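Nesting a laundry basket in a tray: does it save any room?
Tolham Home Forum > Laundry and Storage

derkthorpe_dan
Moved into a smaller place in June and the laundry corner is a joke. My sister swears by standing the basket inside a shallow storage tray so the whole lot counts as one item on the floor.
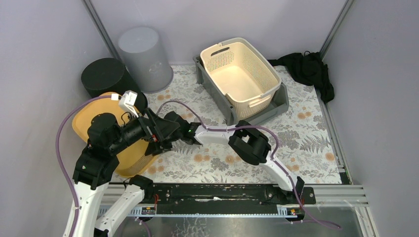

I'm not convinced. The tray has to be bigger than the basket or it won't go in, so you end up giving away floor on every side. Mine would eat into a walkway I barely have. What do people get out of this?

ogola_mae
It catches stuff. Socks, lint, the drips from a wet towel. Mesh sides let everything through, and before I had a tray under mine I was wiping the floor every other day. I'd give up a couple of inches for that.

derkthorpe_dan
Or you could hang up the wet towel.

ogola_mae
I have 3 kids. You come hang them up.

Tarek El-Sayed
I've been through most of these tricks and I side with Dan, mostly. A tray is one more thing to clean. Fluff collects in the gap along the rim where you can't get a vacuum nozzle in, so you lift the basket out, then you lift the tray, and now you've moved two things to clean under one. I kept it up for 5 months and quit.

What bothers me more is the black cloth dumped in the back corner. You can own any basket you like and half the wash still ends up on the floor beside it. Mine did, tray or no tray.

pinwheel77
Tarek, could be clean stuff waiting to be folded. Could be a rag. You can't tell from that.

Tarek El-Sayed
Fair, could be. My floor pile was never waiting to be folded, I'll tell you that much.

tonberg_lou
Nobody's mentioned the gray bin. If it's turned over with the closed end up, it's a stand and not a bin, and it's taking up the same floor either way. I'd put the small basket on top of something like that before I'd buy a tray. Saves your back too.

pinwheel77
Until it tips. A full basket up on a narrow cylinder, with a cat in the house? No thanks.

tonberg_lou
No cat here. Mine has been up on an old drum for ages and hasn't gone over yet.

ogola_mae
I'd worry more about the big yellow round thing. Anything leaning like that slides down the first time you bump it. Lid, tray, whatever it is, lay it flat or hang it on a hook.

derkthorpe_dan
OK, so for the tray we have lint and drips. Against it, lost floor and more cleaning. I do like the cream basket with the handles cut into the ends, mine has a wire one that digs into your fingers. Might get one like that and leave the tray at the store.

ogola_mae
Report back when you step on a wet sock – I'll be here.

Tarek El-Sayed
Measure the walkway before you buy the basket, Dan. I didn't, and the door only opens halfway now.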